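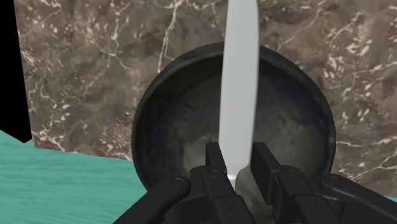

Knife, blade up. Render.

Ok so quick one tonight, I have bread in the oven and maybe 24 minutes before it needs me.

Got the knives sharpened finally. Been putting it off since we moved to Culville, which is embarassing. I was basically crushing tomatoes. Sawing at onions. My eyes were a mess every single dinner and I blamed the onions.

There's a little place called Feyisa over past the feed store – drop off by 10, pick up after lunch. Cash or card. I took five in, wrapped in a dish towel like an idiot, and the towel now has a slit in it. Cardboard next time.

Big difference. Huge. Cut a whole butternut squash Sunday without leaning on it with my full body weight. Then did carrots just for fun. Didn't need that many carrots. Carrot soup all week, sorry family.

Stuff I'm changing:

No more dishwasher for the good ones. I know, I know. Everybody told me.

No more glass cutting board. It was a wedding present, it's pretty, it can hold cheese.

Knives out of the drawer. They were just rattling around in there with the can opener and the peeler. Looked at a magnetic strip from Visow but our wall by the stove is tile and I don't want to drill it. So probably a block, or one of those in-drawer trays. Still deciding. If you have a tray you like, tell me how wide it is, our drawer is skinny.

Also trying to learn the honing steel. Had one for years and used it maybe twice, both times wrong I think. A few light strokes per side before cooking, that's the plan. I go slow and I probably look ridiculous. Fine.

Total damage was 82 dollars, and that includes getting a chip ground out of the big one (frozen bagel, don't ask). More than I wanted to spend but less than a new set.

Timer's going – bread pics tommorow if it isn't a brick.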